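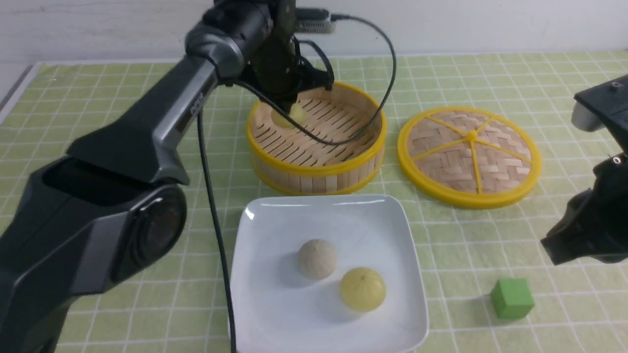 Hotthorpe Residents and Trades Board
Section: Kitchens, Workshops, Equipment
Topic: Are machines ready for ordinary chores?
Replies closed by moderator

s_boonyarit
Members are asked to consider the following question, which was raised at the August meeting and not settled there. The shared kitchen at Hotthorpe has been invited to put its name down for a two-armed machine for plating, tray loading and light clearing. Before any reply is sent, I would like to hear from members who have worked near such equipment. The question is narrow. Can a machine of this kind do a kitchen chore today, to the standard we would require of a new assistant in the first week?
Please keep replies to the point and refrain from remarks about other members.
Sakda Boonyarit

Grevholm_Bunnag
I oppose the request in its present form. I managed the packing floor at Grevholm and we had two arms on the line. They performed well with cartons, which are all alike and do not mind being squeezed. Food is a different class of object. A steamed bun dents under a careless thumb, and it will stick to the slats if it has been left too long. I would not accept a demonstration with cold buns, or with model buns, as evidence on this point.
Boonmee Bunnag

apinya.b
With respect to the previous member, the objection concerns the softness of the item, and I believe the greater difficulty lies with the basket. At Boonchu we serve from round bamboo steamers all morning. The wall is high in relation to the bun. The hand must come down from above, close inside the rim, and leave the same way without dragging on the bamboo. New staff catch the wall with their knuckles and tip the whole basket. A gripper is bulkier than a hand, and anything mounted on top of it, or any cable hanging from it, has to clear the rim as well.
I would nevertheless support a trial. Moving a bun from basket to plate is exactly the sort of work that my staff dislike at 5 in the morning.
Apinya Boonchu

u_nautiyal
May I ask what is meant by "the chore"? Transferring buns to a plate is one step. The complete task includes lifting the lid away from the face, setting it down where it will not be in the way, checking that the buns are cooked, plating them, replacing the lid, and washing the basket. If the machine does one step and a person stands beside it for the remainder, the kitchen has gained very little. The request should state which steps are covered.
Urmila Nautiyal

Grevholm_Bunnag
I agree with Ms. Nautiyal and would add the matter of cleaning the machine itself. Joints, brackets and cables collect flour and grease. At Grevholm the wipe-down was assigned to the late shift and was frequently not done.

apinya.b
The wipe-down is a question of management. We clean a slicer with far more awkward corners every night.

b_eyvindsson
I write as the person responsible for equipment at the Clavadier workshop. Our experience may be of use, although it concerns bench work. We logged 1434 transfers of small parts from bin to tray with an arm on loan. The placing was acceptable. The trouble came when a bin was moved a hand's width, or when a part lay against the side. An assistant adjusts to this without being told. The arm required attention from staff on each such occasion, and those interruptions were not included in the supplier's estimate of time saved.
My view is that these machines can perform a step of a chore under supervision. I do not consider them ready to be left with one.
Brynhildur Eyvindsson

u_nautiyal
Was the bench rearranged to suit the arm?

b_eyvindsson
Yes. Fixed positions were marked with tape, and colleagues objected to the tape.

apinya.b
A kitchen pass already has fixed positions. Plates go in the same place each time or the service fails. I maintain that a kitchen may prove the easier case.

Grevholm_Bunnag
I do not accept that, and my vote remains against.

s_boonyarit
Thank you. I will reply that Hotthorpe is willing to host a trial on condition that the steps are listed in writing, that fresh buns are used, and that all staff interventions are recorded. Mr. Bunnag's objection will be attached in full. Any further comments should reach me by Friday.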